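Review: Nenurier blue divided parts bin, large

Bought for the small fittings bench at Imutbridge, where we had been keeping turned parts in old takeaway containers. The bin cost $77 and I ordered it with the perforated metal tray from the same catalogue, which was another $20. I've been using both for 3 months, mostly for sorting machined bits before they go in for cleaning.
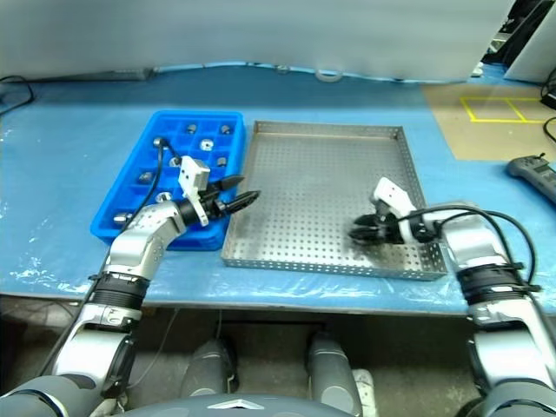
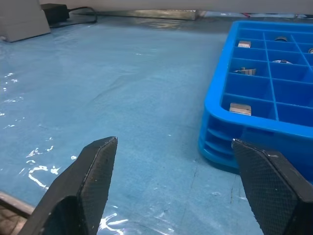

Build and layout

The bin is bright blue plastic with a thick raised rim and rounded corners. The dividers are thin and low. Mine are moulded in, so if you want to change the pocket sizes you'll need a different model. I can pinch a small cylinder out of a pocket without scraping my knuckles, and rings are nearly as easy. Long parts are another matter – anything much longer than a pocket ends up leaning on the divider, and the low walls don't do much to stop it tipping over into its neighbour.

The near outer wall has ribbed slats. They look tidy but they collect grime, and a cloth doesn't reach into them. I use an old toothbrush.

On the bench

We keep light-blue plastic over the worktop. It saves the bench from oil and wipes down quickly, but the glare off it is tiring under overhead lights. A blue bin on a blue surface is also not the easiest thing to find the edge of. If Nenurier made it in grey I would have bought that colour.

The metal tray

Nearly square, low walls, round holes all over the floor. It sits flat and drains well after a rinse. The holes are small enough that nothing we handle falls through, although Nobuhle Le Roux on the next bench lost 2 grub screws that way and has gone back to a solid tray.

Compared with the Chambi

Madalena Fonseca has the Chambi bin, with deeper pockets and a lid. Hers is better for storage or for carrying parts in the ute. For picking from all day I prefer the shallow one.

Verdict

Good bin, a bit dear, fussy to clean. I'd buy the bin again and shop around for the tray.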